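**FOR IMMEDIATE RELEASE**
November

# Hedlund opens Clumcombe teaching bench to outside labs

CLUMCOMBE – Hedlund will open its robot teaching bench at Clumcombe to outside research groups this month. Visiting teams will be able to book time on the bench, teach an arm a kitchen task by remote control, and take the recordings home with them.

The bench has been running for in-house work under the project name Kelletti. In that time operators have recorded 1471 demonstrations, of which 472 passed review and are included in the first release of data. The rest were set aside for reasons such as dropped items, long pauses or a lost signal from the hand controller. Hedlund will supply the rejected recordings on request, as some groups use them to study errors.

Each demonstration starts with a written instruction, such as putting a piece of toy fruit in a bowl or moving a cup onto a plate. The operator then drives the arm through the task from start to finish. Joint positions, gripper opening and camera views are saved together. Nothing is scripted, and two operators given the same instruction will often go about it in different ways.

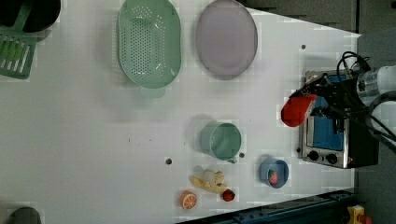

Layouts are changed between sessions so that a trained arm can't rely on an item being in the same spot every time. Visiting teams may bring their own dishes and utensils, provided these fit on the table and contain no glass. Liquids and real food are not permitted on the bench.

Operators do not need a robotics background. New operators complete 20 practice runs with the hand controller before any of their work is kept. They can also teach by hand, with the motors slackened so the arm can be guided directly, but most Kelletti recordings were made by remote control. Hand guiding tends to put the operator's own arm in view of the overhead camera, and those recordings take longer to prepare.

The control software was written by Ikis, which will continue to maintain it. An update due with the opening lets an operator stop partway through a task, back the arm up and carry on without throwing out the whole recording.

A total of 140 hours has been set aside for outside groups in the first round. Half of that is held for universities and colleges, which will not be charged. Commercial groups pay an hourly rate, set out in the booking form.

Applications go through the Hedlund office at Clumcombe and should include a short list of tasks and the name of one person responsible for the data. Groups that miss out will be carried over to the next round.

**Media enquiries:** Hedlund, Clumcombe office

– ends –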